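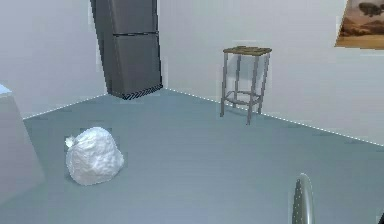
Kitchen model, corner view: fridge in the corner, bar stool by the right wall.

Home Tickets Knowledge Base Status Contact

Ticket 1229: Safety switch trips overnight, kitchen circuit, Unit 5
Site: Plornwood, Posberg
Status: Closed
Priority: Raised from normal to high on second report
Opened by: Leandro Barroso
Shares 2 Comments 5

Reported fault

The safety switch on the kitchen power circuit trips at night. The tenant finds it off in the morning, resets it, and it holds all day. The fridge contents were lost on the first occurrence. Lighting, oven and hot water are on separate circuits and are not affected. No burning smell, no noise, no visible damage at any outlet.

Equipment on the circuit

Fridge/freezer, frost-free
Dishwasher
Kettle and toaster (bench outlets)
Rangehood
Tam energy monitor, clamp type, fitted in the switchboard in June

The safety switch is a Fesaser combined unit (RCD and overload in one body), 30 mA. It gives no indication of whether it tripped on earth leakage or on overload, so both had to be considered.

Log

Entry 1. Pulled the Tam history for the nights in question. Load just before each trip was well under the breaker rating. Overload ruled out. The trips were not at the same time of night. First one 2:10 am, next one 4:35 am, so a timer or the off-peak relay is unlikely.

Entry 2. Tenant asked to unplug kettle and toaster at the wall overnight and leave the dishwasher plugged in but not running. Tripped again. Kettle and toaster ruled out.

Entry 3. Attended site. Tested the safety switch with the portable tester at half rated current, full rated current and five times. No trip at half, and trip times at the other settings were within limits on both polarities. Ramp test gave a trip current inside the normal band. The switch is not oversensitive. Did not replace it. The previous contractor's notes recommend swapping the Fesaser unit "to be safe". That would have cost the owner a part and left the fault in place.

Entry 4. Insulation resistance on the fixed wiring, all appliances unplugged, rangehood isolated. Reading was over the top of the scale between active and earth, and the same between neutral and earth. Opened the outlet behind the dishwasher and the one behind the fridge. Terminals tight, no moisture, no rodent damage. Fixed wiring ruled out.

Entry 5. Appliances tested one at a time. Dishwasher passed. Rangehood passed. Fridge passed at the plug with the compressor running and also with it stopped. Leakage clamp on the circuit with everything plugged back in showed a low standing figure, most of it from the dishwasher filter. Nothing found that would explain a trip. Left the clamp meter in the board on max hold.

Entry 6. Tripped again that night. Max hold had caught a leakage peak above the switch rating. The Tam trace for the same period showed the compressor cycling normally, then dropping out, then a steady resistive load for a short time, then zero. A steady load with the compressor off is the defrost heater.

This also accounts for the irregular times. The defrost cycle on this fridge is started by accumulated compressor run time, so it moves around with door openings and room temperature. The fridge had passed in Entry 5 with the heater not energised. The heater is switched through the defrost control and a test at the plug does not see it unless the cycle is active.

Entry 7. Second visit. Put the fridge into forced defrost from the service menu. Leakage climbed as the heater warmed and the safety switch tripped before the cycle finished. Repeated once with the same result. Removed the freezer back panel, disconnected the heater and measured it on the bench. Continuity was good, which is why the freezer was still defrosting on the nights it did not trip. Insulation resistance to the metal sheath was poor and fell further when the element was warmed.

Entry 8. Replacement heater fitted along with a new thermal fuse, as the two come as a kit. Drain channel was part blocked with ice and was cleared with warm water. Forced defrost run through to completion. No trip. Leakage stayed close to the standing figure for the full cycle.

Entry 9. Monitored remotely for 70 hours. Several defrost cycles are visible on the Tam trace and the supply was continuous. Tenant reports no trips.

Cause

Breakdown of insulation in the defrost heater. Leakage to earth only while the element was hot.

Why daytime trips were not seen

Not fully explained. The tenant is out most of the day and may have missed one, but the Tam history does not show any. The most likely answer is that door openings in the evening pushed the run time counter over the threshold overnight. Not pursued further.

Notes for similar jobs

Test frost-free fridges with the heater energised. If the model has no service menu, the defrost control can usually be advanced by hand.
Do not move the fridge to a circuit without a safety switch to stop the trips. The tenant was given this advice by a neighbour and was told not to follow it.
Check the drain while the panel is off.

Comments

L. Barroso: Owner has asked if the food loss can be claimed. That is for their insurer. Test results attached to the job, please don't close until they have downloaded them.

Service desk: Results downloaded. Old heater held in the workshop, tagged 1229.

L. Barroso: Fine to close. Can the other units with the same fridge be added to the next routine visit?

Service desk: Added. The unit list is under the Plornwood site record.

L. Barroso: Thanks.

Previous ticket Next ticket Back to list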